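Vima Table Set-Up Guide
Section 6: Marking out the table and placing the pieces

Before starting this section you should have finished Section 5 (choosing a table) and won whatever argument Section 5 started. You need the table, a roll of brown kraft paper, blue painter's tape, scissors, and the box of play kitchen pieces. A tape measure is useful. A level is a waste of an afternoon.

6.1 Covering the table

1. Clear the part of the table you intend to use. Things that live at the back can stay at the back as long as they are outside the playing area.
2. Wipe the top and let it dry.
3. Roll out the paper with the curl facing down. Rolled out the other way it will spend the session trying to become a tube again.
4. Pull it flat from the middle toward the ends and tape the underside at the corners. Do not tape across the top yet.
5. Smooth it with your forearm. Wrinkles that survive this step are permanent residents.

Note: Any plain, dull covering will do. Glossy gift wrap will not, and neither will anything with a pattern, including the one with the snowmen that somebody always has left over.

CAUTION: Painter's tape is mild, but varnish can be milder. Test a short strip on the underside of a good table and leave it for 20 minutes.

6.2 Laying the grid

1. Decide how many squares you want. Beginners do well with large ones. Small squares look more professional and cause more disputes.
2. Run the long strips first, edge to edge, in one go. Hold the roll in one hand and press with the other.
3. Run the cross strips over the top of them.
4. Press down every crossing with a thumbnail.
5. Step back and look. The lines will be a little crooked. The early editions of this guide contained a full page on getting them straight, and we received enough mail about that page to remove it.

"Square" is used throughout this guide as a courtesy. Yours may be oblongs, wedges or something a geometry teacher would want to discuss in private. The rules work on any shape with tape around it. What matters is that two people looking at the same piece can agree which side of the line it is on.

Caution: Do not lift and re-lay a strip more than once on kraft paper. The second time, the paper comes with it.

6.3 Placing the container

The container is where pieces go at the end of a round, and it is also the piece most often put down without thinking. Put it near the player, low on the table, and accept that it will cover some tape. A pale pink one is fine. The Irkberg caddy sold with the older sets is also fine, apart from the handle, about which we have said enough elsewhere.
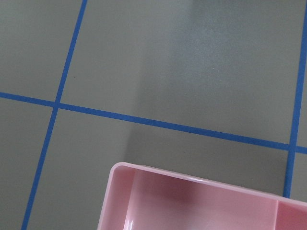
Can the container sit on top of a tape line?
It can sit wherever it likes, line or no line, because the container does not count as belonging to any square. Only the pieces are scored.

1. Set the container down and leave it there for the whole round.
2. If it slides when pieces are dropped in, fold a damp paper towel and put it underneath.
3. Do not fill it past the rim. A full container encourages stacking, and stacking encourages shouting.

6.4 Placing the cloth

Every set includes a cloth. It is the hardest piece on the table, which surprises people who have never watched a ten-year-old fold one.

1. Take the cloth from the box and drop it. Do not arrange it. A crumpled microfiber cloth is what the round calls for, and a tidy one gives the player nothing to do.
2. If it lands across a line, leave it across the line. The player decides which square it belongs to, and has to say so out loud before touching it.
3. Blue, teal and gray cloths are all allowed. Players who complain that the cloth is too close to the color of the tape may swap it once.
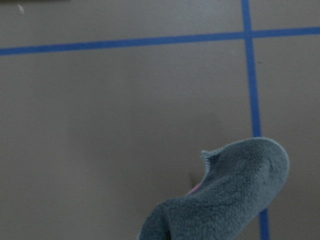
4. For the folding round, allow two tries. The cloth must end up inside one square with no corner over the tape. Corners that are "practically inside" are outside.
5. Wash the cloth in March and again whenever it can stand up by itself.

Note: Fabric softener makes the cloth slippery and the folding round very long. Wilma Verbruggen, who wrote the original rules, put this in capital letters. We have lowered them, but her feelings stand.

6.5 Placing the lemon set

The lemon set is the cutting board, the toy knife and the slices. It goes out last.

1. Put the board inside one square near the far side of the table. Leave tape showing all the way around if the square is big enough.
2. Lay the toy knife on the board. Do not hand it to anybody yet.
3. Stack the slices beside the knife. A slightly messy stack is easier to pick up from than a neat one.
4. Check that the stack is on the board and not leaning over the side of it.

CAUTION: Use the toy knife only. Boards in this set are real boards, and at least one household reasoned from there to a real knife. The slices are plastic. You will not improve them.
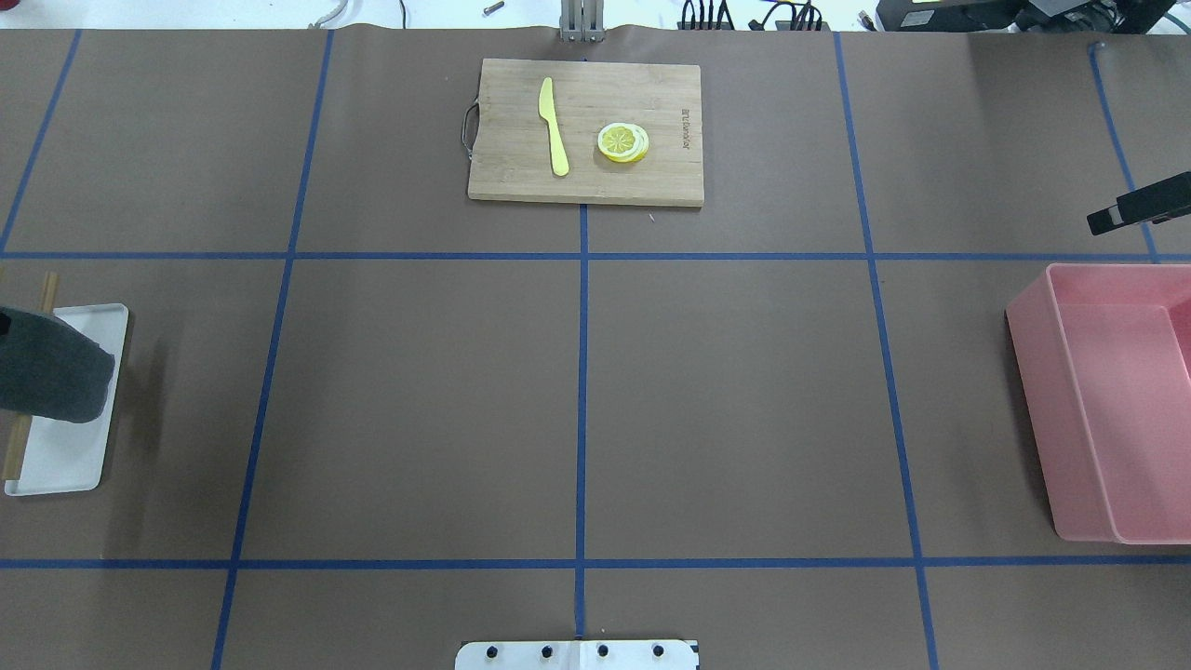
5. Ask the player to move the slices to another square one at a time, then the knife, then the board. Moving the board with everything still on it is called a waiter, scores 10 points, and loses 6 for each piece that falls off.
6. The first player to reach 100 wins. The last player to reach 100 peels up the tape.

6.6 Between rounds

- Brush crumbs and specks off the paper with the side of your hand. Specks are not pieces and may not be claimed.
- Press down any tape end that has started to curl.
- Replace the paper when you can no longer tell a crease from a line.
- Slices go back in the box as a stack. Loose ones migrate to the sofa, where the Aerts replacement pack will eventually join them.

If pieces are missing, see Section 9. If the rules are missing, someone was losing.

Related sections
Section 5: Choosing a table
Section 7: Scoring and appeals
Section 9: Missing pieces and where they usually are
Folding round: rules for two players
Using Virnero trays with a Vima table

Vima Table Set-Up Guide, revised 14/12/2023 | Contact us | Back to top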